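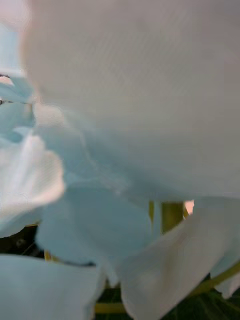 Hestik Flowers: Frequently Asked Questions

Ordering

How do I place an order?
You can order through the website, by telephone or at the counter in either of our 2 shops. Website orders are confirmed by email straight away. If you don't get the email, check your junk folder before ordering again, as we often receive the same order twice.

How late can I order for same-day delivery?
Orders placed before noon can go out the same afternoon, Monday to Saturday. Anything placed after noon goes out on the next working day. We don't deliver on Sundays except on Mothering Sunday.

Can I choose exactly which flowers go into a bouquet?
If you want particular stems, please ring the shop or come in. The bouquets on the website are made to a recipe, but we may swap one or two stems for something of the same colour and value if the market was short that morning. We'll always contact you before changing the main flower or the colour.

Can I order a single variety by the bunch?
Yes. Roses, tulips, stocks, lisianthus and carnations are sold by the bunch when they are in season. Bunches come wrapped in plain paper with no foliage added.

Is there a minimum order?
No minimum for collection. For delivery, the smallest item we send out is the posy.

Delivery

Where do you deliver?
Our own van covers the town and the villages on the Jorkon side of the river. Enter the postcode at checkout and the page will tell you if the address is covered. Further afield, we send a letterbox box with the courier. Courier orders can't be booked for a particular hour.

Can I ask for a time slot?
You can choose morning or afternoon. Funeral flowers are the exception and are delivered to the time agreed with the funeral director.

What happens if the person isn't in?
The driver will try a neighbour first, then look for a sheltered spot out of the sun. A card is put through the door saying where the flowers are. If neither is possible, they come back to the shop and we ring you to arrange another go. The first redelivery is free.

Do you deliver to hospitals?
We deliver to the main reception only. Many wards don't allow flowers, so please ring the ward before you order. We can't refund flowers that a ward has turned away.

Can I send flowers without my name on the card?
Yes, leave the name off the message. We won't give out the sender's details if the person rings to ask, though we will ring you and pass on that they'd like to know.

Looking after your flowers

What should I do when they arrive?
Unwrap them, take off any leaves that would sit under the water, and trim the stems at a slant with sharp scissors or a knife. Use a clean vase. Hand-tied bouquets can stay tied, and most people find they look better that way.

How often should I change the water?
Every other day. Rinse the vase each time and take a little more off the stems. The sachet that comes with your flowers is enough for one vase. After it's used up, plain tap water is fine.

Do pennies, aspirin or lemonade help?
We don't recommend any of them. Clean water does more good.

Where should I stand the vase?
Somewhere cool, away from radiators, direct sun and the fruit bowl. Ripening fruit gives off a gas that makes flowers drop early, and carnations are especially bad for it.

My hydrangea has gone limp. Is it dead?
Probably not. Cut the stem again and put the whole head in a bowl of cool water for an hour or so, then stand it back in the vase. Most of them pick up by evening.

The outer petals on my roses look marked. Are they old?
Those are guard petals, which protect the bud while it grows. They are often marked or slightly green. You can pull them off gently, one at a time, without harming the flower.

Are any of your flowers harmful to pets?
Lilies are very dangerous to cats, including the pollen and the water in the vase. Tick the "no lilies" box at checkout if there is a cat in the house. Several other common flowers can upset cats and dogs, so keep any arrangement out of reach and ring your vet if something has been eaten.

Weddings and funerals

How far ahead should I book for a wedding?
Six months is usual for a Saturday between May and September. We take one full wedding a day, so popular dates go early. Small orders, such as a bouquet and a few buttonholes, can often be fitted in with a month's notice.

Do you charge for a first meeting?
No. Meetings are held at the Serrano Street shop in the evening, after closing.

How much notice do you need for funeral flowers?
Two working days for sprays and wreaths, three for lettering. If you have less time than that, ring us anyway.

Problems and refunds

My flowers weren't right. What do I do?
Send a photo to the shop email within 2 days of delivery with your order number. We'll either replace them or refund you.

Can I cancel?
Yes, up to 5pm the day before delivery. Wedding deposits can't be returned but can be moved to a new date once.

Do Pikico gift vouchers run out?
They last a year from purchase and can be used at both shops. They can't yet be used on the website.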